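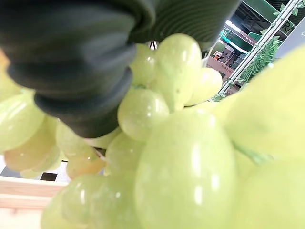
16 December 2021

Fruit day at the Plurkbridge bench, and I spent far more of it on grapes than I had planned to. I'd meant to get through the whole display fruit crate before lunch (apples, pears, the lemons with the odd dimples) but the pale green bunch kept me happily occupied until almost 4, so the rest will have to wait.

Grapes are such awkward things to keep in order! A pear you can simply put down. A bunch has its own ideas — it settles one way, you turn it round, and it settles another way with all the small ones underneath. I've decided to lay ours with the stem side away from me every time and write that on the card, so that whoever takes the crate next starts from the same place.

The colour is lovely, a light yellow-green, a bit deeper on some berries. They are very shiny under the ceiling lights, though, and every one gets its own little white glint. I tried turning off the row nearest the window and liked it better, but then I couldn't read my own labels, so the lights went back on.

The bunch from the Wetville box came out of its tissue with 3 berries off. I pushed them back on to their stems and two have stayed put. The last one is in the saucer by the sink, please don't throw it away. I also wiped the whole lot with a barely damp cloth, as they'd picked up a good deal of dust since March.

Still to do: ask Flenow whether they sell the dark purple sort in the same size, find the lid for the crate, and move the lemons off my chair. The Insaurralde catalogue is on the shelf above the kettle if anyone wants a look, with the page on plums folded down.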